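Visit Report: Open Day at the Pornix Workshop
Student project, Robotics Elective, Unit 8

1. Purpose of the visit
Our class went to the November open day at Pornix to see how hand-held grippers are used on household items. We had read the Ullis handout beforehand, but most of us had never seen one of these tools up close.

2. The gripper
The jaws have blue pads on the inside, and those are the parts that touch the object. We watched a light green square tray being held between the two pads over the table. 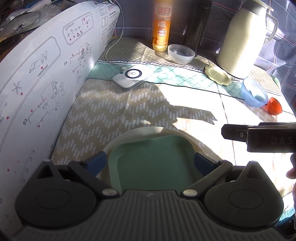 3. The stacking table
The task was called Dindent on the schedule. It uses plates and bowls of different sizes, which nest with the largest at the bottom. Each group got 2 turns. I found the small bowl the hardest, and I kept closing the jaws too early. My score was 74 out of 100.
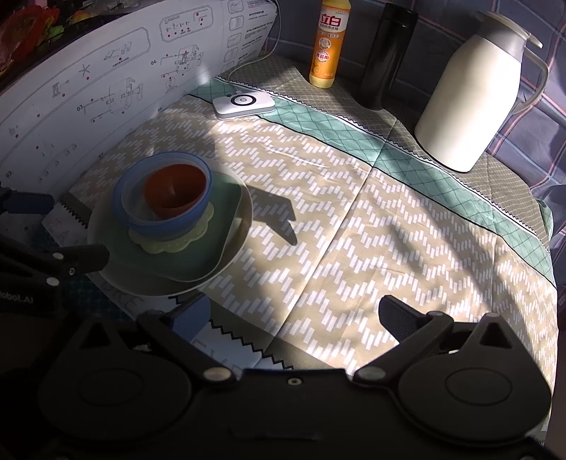
Figure 2. Nested plates and bowls, with the gripper open.

4. What we want to try next
We plan to build a simple jaw from cardboard and test two pad materials on a plastic plate.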